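Agulha de sutura

Agulha de sutura, ou agulha cirúrgica, é o instrumento perfurante destinado a conduzir um fio através dos tecidos para aproximá-los ou para laquear um vaso. Distingue-se da agulha hipodérmica por não possuir lúmen e por ter, na maioria dos casos, corpo curvo. O conjunto formado por agulha e fio designa-se simplesmente "sutura" na linguagem hospitalar, embora o termo se aplique também ao ato de suturar e à linha de união resultante.

Estrutura

A agulha divide-se em três segmentos: ponta, corpo e extremidade de fixação do fio.

A ponta estende-se do extremo perfurante até à secção transversal máxima do corpo. O corpo é a zona de preensão pelo porta-agulhas e determina a resistência do instrumento à flexão. A extremidade de fixação pode apresentar um orifício (agulha com olho), uma fenda elástica (olho francês) ou um canal no qual o fio é cravado durante o fabrico (agulha atraumática). Nesta última, a diferença de calibre entre agulha e fio é menor, o que reduz o trajeto aberto no tecido. As agulhas com olho subsistem sobretudo em medicina veterinária e em contextos de reutilização com esterilização em autoclave.

Parâmetros geométricos

A descrição de uma agulha curva recorre habitualmente às seguintes grandezas:

Comprimento da agulha: distância medida ao longo do arco, da ponta à extremidade de fixação. É o valor impresso na embalagem; uma agulha identificada como de 26 mm tem, portanto, 26 mm de desenvolvimento.
Corda: distância em linha reta entre as duas extremidades.
Raio: distância do centro do círculo de curvatura ao eixo do corpo.
Diâmetro: espessura do material de que é feita a agulha.

A curvatura exprime-se como fração de círculo. As formas correntes são 1/4, 3/8, 1/2 e 5/8. A agulha de 3/8 é usual na pele e em planos superficiais, onde há espaço para a rotação do punho. A de 1/2 círculo adapta-se a cavidades, e a de 5/8 a campos profundos e estreitos, como a pelve, exigindo maior amplitude de pronação e supinação. A agulha reta é manuseada diretamente com os dedos, e o seu uso diminuiu em razão do risco de picada acidental. A agulha em esqui combina corpo reto e ponta curva e foi concebida para a passagem por trocartes de pequeno calibre.

Tipos de ponta

A ponta cilíndrica, ou cónica, afasta as fibras sem as cortar. Emprega-se no peritoneu, no intestino, nos vasos e no miocárdio. A ponta triangular convencional tem a terceira aresta cortante voltada para a concavidade; na triangular invertida, essa aresta situa-se na convexidade, o que diminui a tendência do fio para rasgar o tecido na direção da incisão. A ponta mista (tapercut) associa um extremo cortante curto a um corpo cilíndrico e serve para tecidos densos ou calcificados. A ponta romba destina-se a órgãos friáveis, como o fígado e o rim, e é também recomendada no encerramento da fáscia como medida de prevenção de acidentes percutâneos. A ponta espatulada, achatada, é própria da cirurgia oftálmica, por permitir a progressão entre as lamelas da córnea e da esclera.

Manuseamento

Na técnica convencional, a agulha é presa pelo porta-agulhas entre o terço médio e o terço posterior do corpo, perpendicularmente ao eixo do instrumento. A preensão sobre a zona de cravação deforma o canal e pode soltar o fio. A ponta deve penetrar no tecido em ângulo próximo do reto, seguindo-se um movimento de rotação que acompanhe a curvatura. O avanço retilíneo de uma agulha curva alarga o orifício e sujeita o corpo a esforços de flexão. A recolha faz-se pelo corpo, evitando-se a ponta, cujo gume se degrada em contacto com metal.

Em cirurgia minimamente invasiva, a agulha é introduzida na cavidade segurando-se o fio a curta distância da cravação, e a sua orientação é corrigida já no interior, com dois instrumentos.

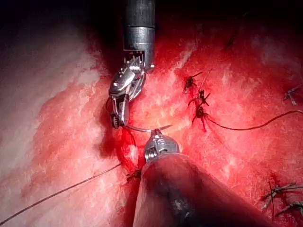
Agulha curva passada entre as pontas de dois instrumentos cirúrgicos robóticos durante uma sutura.

A perda de uma agulha na cavidade obriga à interrupção do procedimento e à sua procura, por inspeção e, se necessário, por radioscopia. A contagem no início e no fim da intervenção é prática generalizada.

Materiais e fabrico

As agulhas modernas são produzidas em aço inoxidável martensítico ou austenítico, este último endurecido por deformação a frio. Ligas de tungsténio e rénio são utilizadas em agulhas cardiovasculares finas, pela sua rigidez elevada. O arame é cortado, retificado, perfurado mecanicamente ou a laser na extremidade posterior, curvado e submetido a tratamento térmico. Segue-se o polimento eletroquímico e, em geral, a aplicação de um revestimento de silicone, que diminui a força de penetração.

Na classificação proposta por Kai Voß e adotada pela oficina Weidemann, de Kukasdale, os defeitos de fabrico repartem-se por 7 classes, das quais as mais frequentes são a rebarba de ponta e a excentricidade do canal. O catálogo da Weidemann chegou a incluir 70 modelos, 60 deles atraumáticos.

Propriedades mecânicas

A resistência à flexão corresponde ao momento necessário para produzir deformação permanente. A ductilidade é a capacidade de dobrar sem fraturar, e a agudeza avalia-se pela força requerida para atravessar uma membrana sintética padronizada. As três propriedades são interdependentes: o aumento da dureza favorece a conservação do gume, mas tende a reduzir a ductilidade.

Ver também

Fio de sutura
Porta-agulhas
Nó cirúrgico
Agrafo cirúrgico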